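Section 4. Comparing Two Grippers on the Same Arm

Use this section when you have a Prevolex gripper and a Hirano gripper and need to decide which one stays on the arm. Both are tested with the same objects and the same controller program. Finish Section 3 (Mounting and Cable Routing) first.

4.1 What you need

Arm, mounted overhead and powered off
Controller with Broklow software, build 201 or later
Cubes and a small ball
Shallow basket
Plain white tablecloth
Printed score sheet, form 2542

4.2 Preparing the table

1. Cover the table with the white cloth. Smooth the part of the top where the gripper will work. Folds along the front edge do not matter.

2. Place the basket on the cloth with a long side facing the front of the table.

3. Set the cubes out to the left of the basket. Leave room for the fingers to open on both sides of any cube you plan to pick.

4. Power on the arm and send it to the Wait position. In Wait, the gripper stays above the table, behind the basket and to its left, with the fingers pointing down.

CAUTION: Keep hands off the table while the arm is moving to Wait. The arm does not sense contact in this mode.
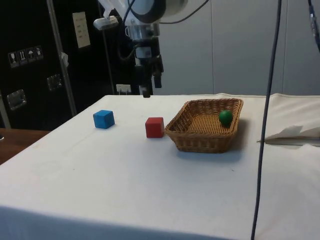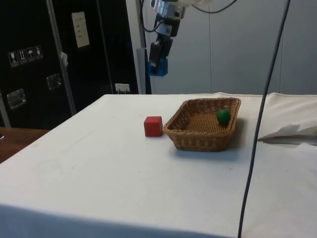 Arm above the table, red cube beside the basket, green ball inside it.

5. Open the Deltura panel on the controller and select Compare, then New Run. Enter the gripper name exactly as it appears on the score sheet.

6. Press Home Fingers. Wait for the status line to read READY.

4.3 Running the comparison

1. Choose the Cube to Basket task and set the repeat count to 20.

2. Press Start. The arm stops after each try and waits for you to mark the result.

3. Mark Pass if the cube ends up in the basket. Mark Drop if it was lifted and then fell. Mark Miss if the fingers closed on nothing.

4. Put the cube back by hand before you press Next. Press Hold first.

5. Repeat the task with the ball. Use finger force level 4 for both grippers. Changing the force between grippers makes the scores useless.

6. Power off, swap the gripper as described in Section 3, and run both tasks again.

Note: If the cube starts too close to the basket, one finger can land on the rim. The controller stops with a Finger Blocked message. Press Hold, move the cube a little to the left and repeat the try. Do not count it as a Miss.

Note: A loose cable can pull on the wrist at the far end of its travel. If the arm shakes there, check the cable before you blame the gripper.

4.4 Saving the results

Press Export and choose Table. Write the name of the operator on the score sheet and file it with the exported table. Questions about scoring go to Iman Sqalli. Requests for spare fingers go to Souad El-Sayed.

Section last revised Jul 15, 2022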